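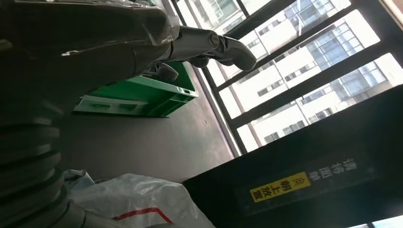 Window side, green container in front.

ERWOOD BUILDING, SECOND FLOOR
SPRING WALK-THROUGH, WITH COMMENTS
Month: April
Walked by: Wanting Han
Read and grumbled at by: Orhun Güneş
Marks: OK, FIX, WATCH, N/A

EXITS AND CORRIDORS

1. Exit doors open fully without a shoulder. FIX
The north stair door opens fully with a shoulder. The closer was adjusted in the fall and has been adjusting itself back ever since. Work order 216 is still open, and has now been open longer than the door.

2. Exit signs lit. OK
All lit. The one by the copy room hums in a key I would call B flat.

3. Corridor clear to full width. FIX
Six cartons of Bika brochures outside the mail room, same as last time. I moved one to check the wall behind it and found the paint is a different color back there. Brochures to be gone by the end of the month or I start handing them out at the bus stop.
O.G.: They are last year's brochures. Please don't.

4. Evacuation map posted and correct. WATCH
Posted, yes. Correct for the floor as it was before the Memer people took the corner suite. According to the map, the quickest way out of the kitchenette is through their supply closet.

FIRE EQUIPMENT

5. Extinguishers on their hooks, gauge in the green. OK
The one outside Room 10 was holding the door open last year. It is on its hook. The door is now held open by a dictionary, see item 6.

6. Fire doors not propped. FIX
See item 5. I removed the dictionary. When I came back from lunch there was a thesaurus.

7. Smoke detectors free of covers, tape and decorations. OK
Paper snowflake removed from the one in the break room. It was a nice snowflake.

ELECTRICAL

8. No extension cords in permanent use. FIX
Define permanent. The orange one in accounts has a name tag on it. An electrician from Akgül quoted us for 2 new outlets on that wall and the quote is sitting in somebody's tray.
O.G.: My tray. Signed this morning.

9. Space heaters off and unplugged when the room is vacant. WATCH
I found one on at 7:40 a.m. in a locked office. No name, but the desk has a sign about world's best grandpa, so the field is narrow.

10. Panel doors shut, three feet clear in front. OK
Clear. The mop bucket has moved to a new home in the janitor's closet, where I hope it will be happy.

WINDOWS AND FLOORS

11. Sashes stay up when raised. WATCH
Most do. The second one from the east end comes down by itself after a minute or so — keep your fingers out of it until the cord is replaced.

12. Mats flat, no curled corners. FIX
Lobby mat curls at the left. Somebody has put a stapler on it. A stapler is not a mat weight, and it is also the good stapler.

FIRST AID

13. Kit stocked and in date. FIX
Burn gel expired. Plenty of finger bandages, no large ones. Tweezers missing, again. Order number 366 in the supply catalog, the kind on a chain.
O.G.: We are not chaining tweezers.
W.H.: Then we are not having tweezers.

Recheck of all FIX items in May. Item 6 sooner, and without notice.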